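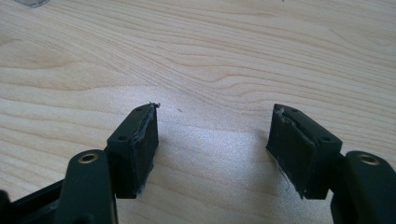
Fingers open over the table, with both pads scuffed and fraying.

How to decide when a gripper pad is done

Most pad rules I've read say "replace when worn". Worn how much? The Clivholm checklist gives a number, 256 cycles, and I don't trust it. One of our pairs was still fine at 1009. Another was shot at 68.

So check by looking, before each session:

1. Open the fingers fully over a plain, light surface. Loose threads are hard to see against a dark bench.

2. Look at the top edge of each pad first. A lifted or folded strip counts as a fail, even if the rest grips well.

3. Look for fibres at the tip and along the bottom. Don't trim them and carry on. Hadiza Oyelaran and I argued over this one -- she trims, I don't -- but a trimmed pad hides how far the fraying has gone.

4. Change both pads together. Mixed pairs pull to one side, whatever the supplier tells you.

5. Write down the date, the tool number and who looked. "Checked OK" with no name is worthless to whoever reads it in November.

Scuffing alone is a judgement call. I let grey streaks go if the rubber is still flat and stuck down at every edge. Dae-han Noh wants a colour chart for this. I doubt it would survive two different lamps.

If you must keep a cycle limit to satisfy an auditor, keep it as a backstop and do the looking anyway.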